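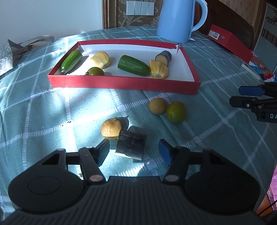 *Figure 1 - Pince ouverte, en approche d'un morceau d'aubergine ; à l'arrière, le plateau rouge.*

## 4. Mise en place du poste et premiers essais de saisie

La présente section s'applique à la pince à main Kosa, montée selon les instructions de la section 3, et à son emploi sur une table ordinaire, à domicile ou à l'atelier partagé Clindbridge. Elle suppose que les deux doigts articulés sont assemblés et que les patins bleus en caoutchouc sont en place.

### 4.1 Préparation de la table

1. Recouvrir la table d'une nappe tendue, sans pli dans la zone de travail. Une nappe quadrillée est recommandée : elle facilite la remise en place des objets entre deux essais.
2. Poser le plateau de dépose au-delà des objets à saisir, dans l'axe de l'opérateur.
3. Disposer les objets devant le plateau, en laissant entre eux un espace suffisant pour le passage des doigts ouverts.
4. Repousser vers les bords de la table les sacs, classeurs et emballages qui ne servent pas à l'essai.

> **Remarque.** Un plateau en carton convient. Remplacer tout plateau dont le fond gondole, car les objets ronds y roulent vers le bord.

### 4.2 Choix des objets

Les fruits et légumes offrent une bonne variété de formes pour un coût modique. Il convient de réunir au moins un objet rond et lisse, tel qu'un citron vert, un objet allongé, tel qu'un concombre, et un morceau coupé présentant une face plane. Les objets retenus doivent passer entre les patins sans que l'opérateur ait à forcer l'ouverture. La masse de chacun ne doit pas excéder 100 g pour les premiers essais.

### 4.3 Contrôle avant utilisation

1. Ouvrir et fermer la pince à vide. Le mouvement doit être continu, sans point dur.
2. Vérifier le serrage des pivots de chaque doigt. Un pivot trop serré freine la fermeture ; un pivot trop lâche laisse le patin se mettre de travers.
3. Vérifier l'adhérence des patins sur leur support. Un patin décollé doit être remplacé (pièce Karnard n° 584).
4. Essuyer les patins avec un chiffon propre.

> **Attention.** Ne jamais placer les doigts dans les articulations pendant la fermeture. Le risque de pincement subsiste même à faible vitesse.

### 4.4 Saisie et dépose

1. Présenter la pince ouverte au-dessus de l'objet, un patin de chaque côté.
2. Descendre jusqu'à ce que les patins se trouvent à mi-hauteur de l'objet. Ne pas appuyer sur la table.
3. Fermer lentement jusqu'au contact, puis serrer légèrement. Pour un morceau coupé, limiter la course à 80 % de la fermeture complète - au-delà, la chair s'écrase et salit les patins.
4. Soulever à la verticale, marquer un arrêt de 2 secondes, puis se déplacer vers le plateau.
5. Abaisser l'objet jusqu'au fond du plateau avant d'ouvrir la pince.

Si l'objet glisse, reprendre à l'étape 1 sans modifier le serrage des pivots. En cas d'échecs répétés sur un même objet, nettoyer les patins et se reporter à la section 6.

> **Remarque.** Lorsque deux pinces sont utilisées à la même table, une seule doit se trouver au-dessus du plateau à un moment donné.

### 4.5 Fin de séance

Retirer les aliments et les jeter ; ils ne doivent en aucun cas être consommés après les essais. Nettoyer les patins à l'eau savonneuse, les sécher, puis ranger la pince doigts ouverts dans la caisse Chacko. Toute anomalie est à consigner dans le cahier de l'atelier, à l'attention de Stijn Verschueren.

*Section révisée le 14 mars 2025.*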